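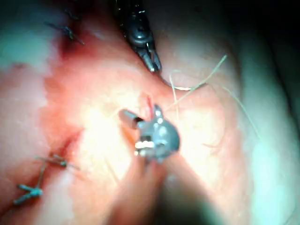 Interrupted closure on the pad. Four knots are tied, and the incision is partly closed.

Suturing gallery: knots, thread and needle
Posted by Lamisi Ackah, Damasceno skills lab. August 23, 2021

This page belongs with the notes on interrupted closure and is meant to be read next to the bench sheet. It covers thread handling, where most of the marks are lost in the first weeks. Needle angle and bite depth are treated on the wound edge page and are left out here.

Terms used on this page. The standing end is the side of the thread that still leads to the needle. The tail is the short free end. A throw is one wrap of thread pulled down flat. A knot is a stack of throws laid in alternating directions.

Notes on the closure view

Both instruments are over the pad, with the upper jaws slightly open. The incision shows as a dark red line on the left side, deepest in color toward the upper left. Pale strands cross the right side of the pad, one bundle of them running up and to the right.

Spacing is set from the first stitch. Mark 7 mm intervals on the pad before starting and keep to them even if a bite goes in badly. A crowded stitch is scored lower than a wide one. Edges should meet without bunching. If the line puckers, the throw was pulled too hard -- cut it out and repeat.

Loose thread on the working side should be moved away from the line before the next bite. Strands lying across the incision get caught under the following knot, and a caught strand costs more time than clearing it.
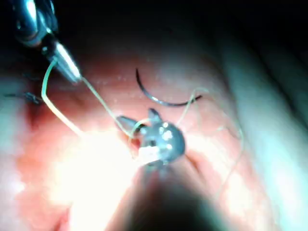 Thread held at the conical tip and looped around the second instrument. The curved needle rests on the surface, free of both tools.

Notes on the loop view

Parking the needle is a separate step and should be practiced as one. Set it down on its side within view, then take up the thread. The black needle is easy to find against a light surface; the pale thread is harder, particularly under bright light.

Keep the wraps close to the jaws. A wide loop slides off when the wrist turns. The strand between the two tips should be under light tension only, enough to hold the wrap in place. Pull in the plane of the pad when seating the throw -- lifting loads the bite and tears the edge.

Leave slack between the needle and the knot. If the needle shifts while a throw is being seated, the standing end is too short and more thread has to be drawn through before continuing.

Practice target

10 knots per session, untimed until December. Record dropped wraps and broken strands on the bench sheet. Timed runs follow the order set by Ademir Batista and are logged separately.

Related pages: wound edges; running closure; cutting tails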